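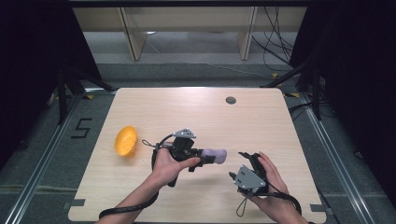 Purple toy-like object and yellow scoop on the table

Handing in an old air rifle – do I need an appointment?
Posted in Policing and Safety, Drurnholm board

Hello all, I hope somebody kind can help. We've been clearing my late uncle's house in Junton and found an air rifle behind the wardrobe, along with a tin of pellets. I'd like to hand it in, but I really don't fancy walking down the high street with it! Can I just turn up at the station, or should I ring first?
Hywel Foulkes

Stistlow Lass
Sorry about your uncle, Hywel. Please do ring first – the non-emergency number, 101, is the one you want. When we found my dad's they took a few details and gave me a reference ending in 209, and a very nice officer came to the house for it (I'd made a cake, but she couldn't stop). Leave it where it is until you've spoken to them, and keep any little ones out of that room.

rosser_17
just take it in, it's only an air rifle

Bus Pass Bev
I'd go with the first reply, love. Some of the stronger ones need a certificate and you can't tell by looking. The front desk at Drurnholm only opens certain days now as well, so you could have a wasted trip. Mention the pellets when you ring, and ask for a receipt for the family's papers.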